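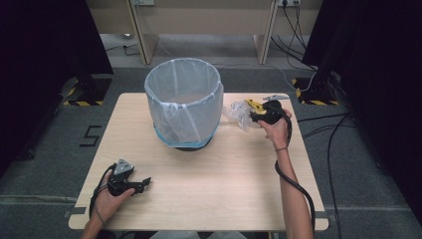
Le cercle des spectateurs de Lamoreck s'est retrouvé le 28/04/2025, dans la petite salle du rez-de-chaussée, pour parler d'abord, on s'en doute, du retour possible de Kela au village et de ce que la production nous laisse espérer avant l'été. Hnat Sirko, qui présidait, a souhaité la bienvenue à tout le monde, et tout particulièrement à deux dames qui venaient pour la première fois et qui ont avoué, en rougissant un peu, avoir commencé le feuilleton par la fin. Il a aussi été convenu que les pronostics de l'automne dernier, tous faux, tous sans exception, pouvaient enfin être jetés, et la corbeille posée sur la table, avec son sac blanc bien rabattu sur le bord, a été désignée comme leur dernière demeure. La secrétaire (c'est moi, et je prie ceux que j'aurais mal cités de m'en excuser d'avance) a pris les notes qui suivent.

**Excusés :** notre doyenne, retenue chez sa fille ; les deux cousins, qui ont envoyé un mot très gentil et un avis sur l'épisode du phare, lu plus bas.

## 1. Compte rendu précédent

Adopté, après une correction. J'avais écrit que la vieille Zakharchenko avait vendu la conserverie à son gendre. Elle la lui a louée. La différence a son importance pour la suite de l'histoire, comme l'a rappelé Hnat Sirko, et je l'ai corrigée dans le cahier.

## 2. Où en est-on de l'histoire ?

C'est le point qui nous a pris le plus de temps, comme toujours, et je ne vais pas prétendre que la discussion a suivi un ordre quelconque.

Pour ceux qui ont pris du retard : Kela a quitté Clelness à la fin de l'hiver, après l'audience, en laissant les clés de la maison dans la boîte aux lettres de son ex-mari. Depuis, on ne l'a plus vue, mais on l'a entendue deux fois au téléphone, ce qui a suffi à mettre le cercle en ébullition. Une partie de l'assemblée est persuadée qu'elle reviendra pour le mariage de sa sœur. Une autre pense que la voix au téléphone annonce un départ en douceur, comme on l'avait fait jadis pour le docteur, que l'on entendait tousser dans le combiné pendant tout un printemps avant d'apprendre qu'il s'était installé au Portugal.

Hnat Sirko a défendu longuement, et avec beaucoup de cœur, la thèse de la réconciliation. Selon lui, on ne garde pas un manteau de femme accroché dans l'entrée pendant neuf épisodes pour rien. Plusieurs personnes ont objecté que le manteau était peut-être simplement resté là parce que l'accessoiriste l'aimait bien. Il a répondu qu'on ne filmait pas un manteau de si près par affection. J'avoue que l'argument m'a touchée.

Nous avons ensuite parlé du fils Zakharchenko, que l'on trouve mal servi depuis le changement de scénaristes. Il entre, il claque une porte, il sort. Un membre a fait remarquer que c'était un très bon comédien de théâtre et que c'était bien dommage de ne lui donner que des portes. Il a été proposé d'écrire à la production en ce sens, sur un ton aimable. La proposition est acceptée — je me charge du brouillon, que je ferai circuler avant de l'envoyer.

Mot des cousins, lu à voix haute : l'épisode du phare leur a paru trop long, sauf la tempête, qu'ils ont regardée deux fois. Approbation générale pour la tempête. Partage des voix sur la longueur.

## 3. Les révélations et la feuille du cercle

Sujet délicat, et je remercie tout le monde d'être resté courtois. Dans la dernière feuille, la rubrique « À suivre » révélait dès la deuxième ligne que la serveuse du Clelness Bar était la demi-sœur de Kela. Or une bonne part de nos lecteurs regardent la série en différé, parfois avec plusieurs semaines de décalage, et deux d'entre eux ont écrit pour dire leur peine.

Après discussion, voici ce qui est décidé :

- les révélations iront désormais en dernière page, sous un titre clair ;
- le courrier des lecteurs sera relu avant impression, même les lettres très courtes ;
- pendant les réunions, on demandera avant de commencer qui s'est arrêté où.

L'idée d'une réunion à part pour les retardataires a été évoquée. Elle a son charme, mais il faudrait quelqu'un pour l'animer sans se trahir, et tous les regards se sont tournés vers moi. J'ai demandé à réfléchir.

## 4. Comptes

Le solde est de 1 542 euros, ce qui est confortable pour un cercle comme le nôtre. Les cotisations sont toutes rentrées. Nous sommes maintenant 35 membres, en comptant les deux nouvelles venues, qui ont signé leur bulletin sur un coin de table pendant la pause.

Une dépense à prévoir : le projecteur fatigue. Il affiche depuis quelque temps une teinte verdâtre qui donne à tous les habitants de Clelness l'air d'avoir le mal de mer. On demandera un devis pour la réparation avant de parler d'un remplacement.

## 5. La journée de septembre

La journée Lamoreck est maintenue en septembre, dans la grande salle si la mairie nous la prête. Le programme prend forme, même s'il bougera encore.

Le matin, projection du premier épisode, celui de l'arrivée du car, que plusieurs d'entre nous n'ont jamais vu en entier. Il faut retrouver une copie correcte ; Hnat Sirko pense en avoir une sur cassette, au fond d'un placard, et promet de chercher. Ensuite, repas partagé. L'après-midi, lecture à plusieurs voix de la fameuse dispute de la conserverie, avec distribution des rôles par tirage au sort. Je note, à la demande de l'intéressé, que celui qui a joué la vieille Zakharchenko l'an passé serait prêt à reprendre le rôle et que le tirage au sort pourrait avoir le bon goût d'en tenir compte.

On a parlé aussi d'inviter un comédien de la série. Tout le monde en rêve, bien sûr, mais il y a le voyage, l'hôtel, et puis la crainte d'un refus. Il a été convenu d'écrire tout de même à l'agent de l'interprète du facteur, qui a de la famille dans la région et que l'on dit très abordable. Si la réponse est négative, nous aurons au moins sa lettre à encadrer.

Pour les gâteaux, s'inscrire sur la liste. Merci d'éviter quatre quatre-quarts comme la dernière fois, si bons qu'ils aient été.

## 6. Divers

Les nouveaux pronostics sont ouverts. Question retenue : Kela et son ex-mari s'embrasseront-ils avant la coupure d'été ? Réponse sur papier plié, avec le nom écrit lisiblement, à remettre à la secrétaire. Hnat Sirko a voté oui à haute voix, ce que le règlement n'interdit pas.

Une écharpe bleu marine est restée au portemanteau depuis la réunion précédente. Je la garde chez moi.

Il a été demandé si l'on pouvait baisser un peu le son pendant le générique. Après un échange assez vif, le générique restera au volume habituel, mais les personnes gênées pourront s'installer au fond, près de la porte.

Prochaine réunion : la date sera communiquée par la feuille du cercle, dès que la salle sera confirmée. La séance a été levée après une dernière tasse de thé et un dernier mot sur le manteau.

La secrétaire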